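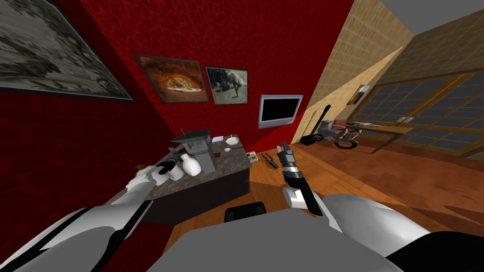

Simulated kitchen, one gripper on a white cup, pliers on the floor.

My nephew keeps telling me the housework robot is two years off. He was telling me that back when I still had a full head of hair, so I've started asking to see the kitchen.

The kitchen is usually a rendered one. Granite counter, wood floor, nice red wall, and not a crumb I can find. I don't mind simulation as a place to practice. I mind it when a score from in there gets read out as if somebody's dishes got done. Milovan Atanasov, who I used to work with at Komier, sent me a write-up bragging about 2000 tries at moving a cup. Fine. How many of those cups had cold coffee in them? How many were stuck to the counter with jam?

Picking up a cup is the easy half second of the chore. After that you have to know the cup is dirty, find room in the dishwasher, and notice that the pliers don't go in with it.

We had an arm at Komier that loaded 400 parts a shift and did it well, as long as the tray was square. Tip the tray a little and we all stood there waiting for Milovan to come reset it. I still load my own dishwasher, badly, according to my wife.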